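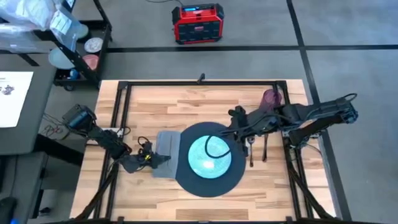
**Notes for the lab talk, 2020-11-20. Twenty minutes, then questions. Slow down!**

Right, start without the title slide. Say hello, say thanks to Analyn Galang for swapping slots with me, and get straight into the question: if you've got a fixed budget of demonstrations for a two-arm job, do you spend it on lots of tidy ones or on fewer messy ones?

By messy I mean the person driving the arms starts from a bad position on purpose and has to get themselves out of it. We've been calling those recovery starts. (Jomar wants a better name. Suggestions in the break, please.)

**The task**

Setting a place at the table. Napkin, placemat, plate, fork, the other bits. People tend to laugh when I say this is hard, so let them laugh and then talk about the napkin. A plate is stiff and it stays the shape it was. Cloth doesn't, and where you pinch a folded napkin decides whether you move the whole thing or just peel back the top layer.

Then the second awkward bit, overlap. The edge of the napkin can end up lying over the edge of the placemat, and to a policy looking from above that's grey cloth against dark charcoal. Point at it. I spent most of May thinking we had a grasping problem when we had a seeing-the-edge problem.

Third bit, the arms get in their own way. The right one passes over the cutlery, so the fixed view loses part of the fork just when you'd like to have it. Cables too — there's one looping down over the plate, and the policy has to learn that it doesn't matter.

**What we did**

- Collected 324 demonstrations on the Roscombe setup, all by hand, two drivers (me and Jomar Estrella).
- Held back 37 as a check set and never trained on them.
- Of the rest, made two training sets of the same size. One all clean starts, the other with recovery starts mixed in.
- Same network, same number of training steps, same everything else. SAY THIS TWICE, it was the first thing the Stolska people asked.

Don't go into the architecture. There's a backup slide. If someone really wants it they can have it at the end.

**What came out**

Clean-start policy: looks lovely. Smooth, quick, and if the napkin's where it expects, it's the better of the two. Admit this freely. But shift the napkin a bit, or let a finger catch the fold, and it carries on as if it had hold of the thing. It'll place a napkin that isn't there, very gracefully.

Mixed policy: slower, a bit fussy, dithers over the cloth before it commits. When it misses, though, it backs off and has another go. Over our test runs with shifted napkins it finished about 70 per cent of them, and the clean one was well under half that. With the napkin in its usual spot the gap nearly closes, slightly in favour of clean.

Pause here. Drink some water.

**Things I'm less sure of**

Two drivers isn't many. Jomar is calmer than me on the controls and you can tell whose demonstrations are whose just from the wrist movement, so some of what we're measuring may be him. Analyn's idea is to train on one driver at a time and compare, and I'd like to do that before anybody quotes the number.

Also one table, one colour of napkin. I don't know what happens with a patterned cloth and I'm not going to pretend I do.

And the dithering. We tried trimming the pauses out of the recovery demonstrations, thinking we'd get the speed back. The recoveries got worse! My guess is the pauses are where the driver is looking, and cutting them takes away something the policy needs. It's a guess, so say it's a guess.

**Next**

Push to 1000 demonstrations, with more drivers. Panganiban have offered us a couple of people for that. Nolano is the new labelling tool, so mention that it now marks the moment a grasp goes wrong, and that I'll show anyone who wants a look.

If there's time: the story about the fork. If there isn't, skip it and take questions — Analyn's chairing and she will cut me off.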